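3.2 Release method and the first month of viewing

The second part of the study looks at how the release method of a small comedy affects who watches it and when. We followed three titles handled by the distributor Dravell. The first, Waston, opened in theaters only and came to home viewing later. The second, Wurance, opened in theaters and on rental services on the same day. The third went straight to a subscription service with no theater run at all. All three were comedies with a modest budget and at least one well-known lead, and all three opened in September.

Our sample was made up of 346 adults who had said in an earlier survey that they watched at least one new film a month. Each person kept a short viewing diary for 30 days after the opening of the title assigned to them. They wrote down whether they had watched the film, where, with whom, and how they had first heard of it. They were not paid to watch anything, and they bought their own tickets and rentals. We asked them not to look up reviews for the purpose of the study, but they were free to read whatever they would normally read.

The diary had 8 questions per entry and took a few minutes to fill in. In an early version it had more, and people stopped answering partway down the page. Orathai Tanasarn rewrote the form after the trial round and dropped the questions on snacks, seating and travel time. Some of these would have been useful for the theater group, and we return to that in the section on limits.

Interviews were held in the second half of the diary period. Each one lasted under an hour and was carried out in person where possible, otherwise by phone. We used the same opening question every time: "Tell me how you came to watch the film, or how you came not to." Lertchai Ongart led the interviews in the theater group and Orathai Tanasarn led the other two. Notes were typed up the same day and checked against the diary for that person before any coding was done.
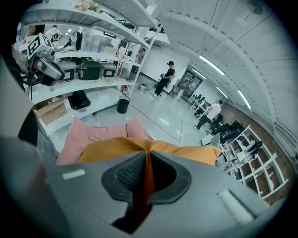 Figure 7. A mustard-orange cushion and a pink cushion on the floor of a white room.

The clearest difference between the groups was in timing. People assigned to Waston who watched the film at all mostly did so in the first two weekends. After that the number of entries dropped off sharply, and several people wrote that they would "wait for it to be at home." For Wurance the viewing was spread out more evenly. Rental viewers often started the film on a weeknight, and a fair number of them stopped and finished it the next day. That almost never came up in the theater diaries, for obvious reasons, but it does make the two kinds of entry hard to compare. We counted a film as watched only when the person reported reaching the end credits.

The subscription title behaved differently again. Many people in this group did not know the film was new. They had been shown it on the home page of the service and took it for something from an earlier year. When asked for the release date, few could give even the month. In the interviews this group also had the most trouble recalling the title, though they remembered the lead actor without difficulty.

How people heard about a film mattered more than we had expected. Trailers were named most often in the theater group. In the same-day group, the most common answer was a friend or family member, followed by posts from the cast. One viewer of Wurance had planned to see it in a theater, found that the nearest one showing it was the Suwannarat, across town – and rented it at home that evening. Stories of this kind turned up often enough that we gave them their own code, "changed route," which covers any case where a person meant to watch in one way and ended up watching in another.

Changed routes went almost entirely in one direction, from theater to home. We found no one who had planned to rent Wurance and then bought a theater ticket. Two people did watch it a second time in a theater after renting it, both of them with someone who had not seen it. We coded these as repeat viewings and left them out of the main comparison.

Diary forms were accepted until 8th December, when the file was closed. Forms with more than a week of missing entries were set aside, and the results in the next section are based on the complete ones only.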